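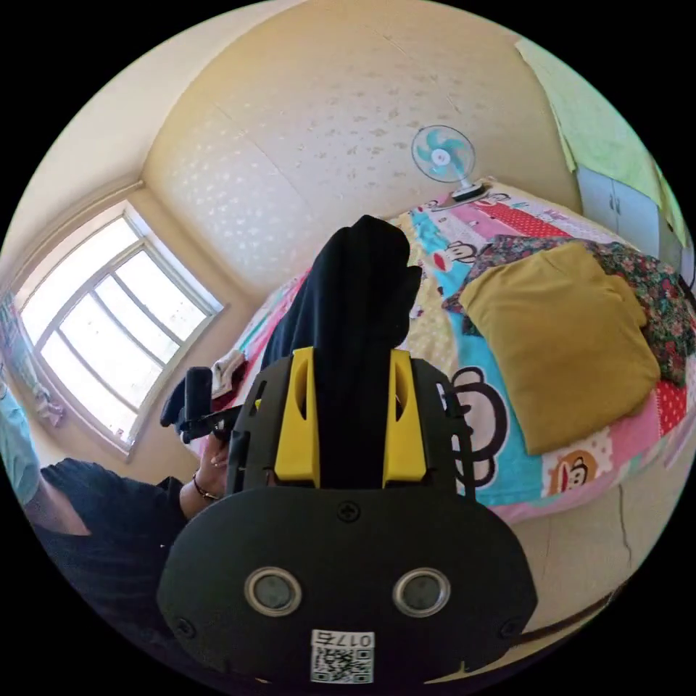
Forum home | Family life | Chores and routines | Log in

Posted by Yutong Tang, Tuesday

Does pocket money for chores work for anyone? My son is nine and gets paid per job, and now he won't lift a finger for free. Even one piece of black fabric off the bedroom floor, held up and folded over on itself like the one in my photo, has a price.

tustura_mum: We stopped paying. Five set jobs a week, no money. Two weeks of sulking and then it was fine.

Hongjun Feng: Disagree. Mine is 14 and saved for a bike that way. Pay for big jobs – the car, the windows – and never for his own clothes.

tustura_mum: He'll still argue over what counts as big.

Yutong Tang: He would. I'll try Hongjun's way until May and keep the list on the fridge.

Last updated: Tuesday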